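Home | Notebook | Kit | Fixtures | Contact

Analysis room notebook - April, second entry
Crowd noise and passing, Nomholm v Plaldale

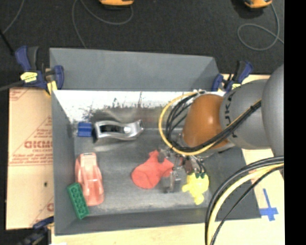

KUKA arm over the grey bin, gripper down between the red object and the yellow toy.

Started just after lunch and didn't look up until nearly 20 past six, which tells you how much I enjoyed this one! The question from last week was whether Nomholm's players pass differently when their own supporters get on their backs, and I finally have the sound and the event log lined up well enough to have a proper go.

Sync first. The stand microphone was running ahead of the match clock, and the gap grew after half-time (the recorder was restarted and I'd missed it in the log). Fixed by matching the referee's whistle at each kick-off. Lovely sharp peak, dead easy to find. Please do it this way from now on.

Then the fun part. I pulled out 800 passes from the home matches and tagged each one by what the crowd was doing just before it: quiet, singing, groaning, booing. Groaning and booing are a pain to separate by ear, so I've merged them for now. Might split them again if Bastos can spare us their second microphone.

What I can see so far:

- After groans the centre-halves go long much more often. Really clear on the plot.
- The full-backs hardly change at all, which I did not expect.
- The Plaldale match is the odd one out. Plenty of grumbling after they went 3 down, yet the short passing carried on and got tidier if anything. Could be that Plaldale had simply dropped off and left the space. Need the positions data before saying more.

Gumden (the tagging program) crashed when I loaded both halves together. Loading them one at a time works. Saved under the April folder, with the bad first sync kept in "old" in case anyone wants to compare.

Next: away matches, where the booing comes from the other lot - can't wait to see whether the centre-halves even notice. Also want to try a longer window before each pass, as I suspect the mood lasts well beyond a single groan.

Print this page | E-mail this page

Recent entries
Whistle detection, first try
Throw-ins under pressure: Bastos home matches
Setting up Gumden on the spare laptop
Where to put the stand microphone at Nomholm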